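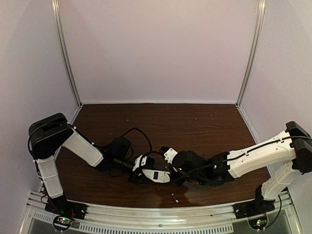

4. Setting up your price alerts

By now you should have Famix installed and your demo account linked. If the little dot next to your account name is still gray, go back to section 3 and finish that first, or none of the alerts below will fire.

I run all my alerts off the daily chart, so that's how I've written this up. If you trade the 15-minute stuff you can follow the same steps, just expect your phone to buzz a lot more!

1. Open the Watchlist tab and click Add Pair. Type EURUSD, or whichever pair you follow most. Start with one. I loaded 34 of them on my first evening and spent the next morning deleting them again.

2. Right-click the pair and choose New Alert. A small window opens with three boxes: Level, Direction and Expiry.

3. In Level, type the price with all its decimals. Famix doesn't round for you, and it doesn't warn you if you leave a digit off (I've done it).

4. In Direction, pick Crosses Up, Crosses Down or Either. I use Either for round numbers and one of the other two for everything else.

5. Set the Expiry. The default is end of day, New York close. For a level you want to keep watching, choose Until Canceled.

6. Click Save. The alert shows up as a thin dotted line on your chart — blue for up, orange for down, gray for either.

Note: Alerts are checked against the bid price. If you're watching for a place to buy, the ask will already be a bit higher when your phone goes off. You can switch this under Settings, Quotes, Alert Source, but the change applies to every alert you have, old ones included.

Caution: An alert is not an order. It won't open a trade, close one or protect one you already have. If you need a stop loss, put a real stop on the trade itself (section 6).

Sending alerts to your phone

7. Go to Settings, Notifications and click Pair Device. You'll get a short code. Mine was 452 817, yours will be different, and it stops working after 2 minutes.

8. Open the phone app, tap the bell and enter the code.

9. Back on the desktop, click Send Test. If nothing arrives, check that your phone isn't in battery saver mode. Nevzat Ağca wrote in to say his only came through once he'd logged out of the phone app and back in, so try that too.

Caution: Over the holidays the quotes get thin and the spreads get wide. I had an Until Canceled alert on the pound go off on 25 December 2023 from a single stray quote, with no real move behind it. I now pause everything before the break — Watchlist, Select All, Pause — and switch it back on when the banks are open again.

Note: Paused alerts keep their expiry date. If one runs out while it's paused, it's gone and you'll have to set it up again from step 2.

5. Adding the economic calendar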